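Clarnier Paired Hand Grippers – Demonstration Set

Our open day in January was the first time we put the paired hand grippers on a table and let visitors watch a full working session from start to finish. We had planned on a quiet afternoon, and by the end of it 92 people had signed the book at the door! This page brings together what the set is, how a demonstration goes and how to ask for one at your own site. 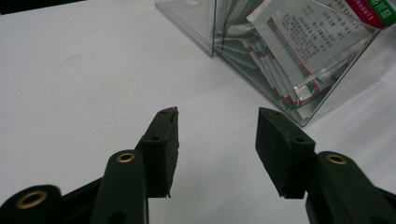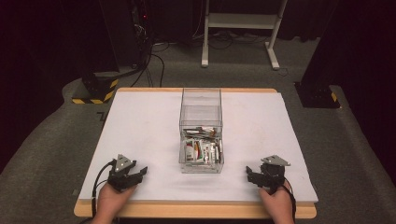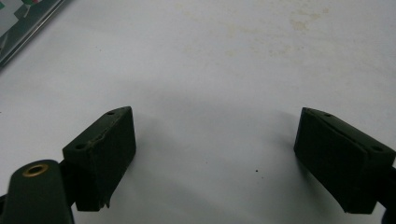

At the open day in the Pattinasarany hall

What we love about this set is how quickly people understand it. You hold one gripper in each hand, you do an everyday job with small things on a table, and the session is recorded so that a robot arm can learn the same job later on. Folke Myklebust, who ran the table for most of the day, gave his introduction in under two minutes and then simply got to work. People moved in closer, asked questions while he was busy, and he kept answering (he's very good at that).

About the grippers

The left and right grippers are a matched pair. The fingers open wide, so you can come at an item from the side or from above, and the pads have a slightly rough face that helps with thin, slippery packaging. Pads do wear. We treat them as a part you replace, and a spare set comes in the case along with the tool for changing them. Yanti Purba can swap all four in the time it takes the kettle to boil, and she'll happily teach you.

Each gripper has its own cable. Let the cables hang over the front of the table, on the same side as the person working, and they stay out of the way of the hands. We tried it the other way in our first trials with Clerel and spent half the morning untangling.

The table

Any steady table will do. We like a pale, plain work surface with a matte finish, as small items are easy to pick out against it. Small packets and stationery make wonderful practice pieces – light, cheap, and much harder to pick up than they look.

What happens in a demonstration

A session lasts 50 minutes. The first part is ours: setup, a short talk and a few runs at an easy pace. After that it's over to you, and this is the bit everyone remembers. Abimbola Oyelaran came along to the open day meaning to watch for a moment and ended up asking for three turns. Her advice to the next person was to slow down and look at the fingertips instead of your own hands, and we have borrowed it for our printed guide.

You don't need any background in robotics to take part. We do ask that long sleeves are rolled up and that bags are left away from the cables.

In the case

Left and right gripper, with cables
Spare finger pads and changing tool
Printed guide
Order number for the full set: 945

Bookings

Maricica Ciobanu looks after visits and loans of the set. Write to her through the contact form with the subject "Vorport demo" and tell her what kind of items you'd like to try. Bring your own if you can – we really enjoy seeing new ones!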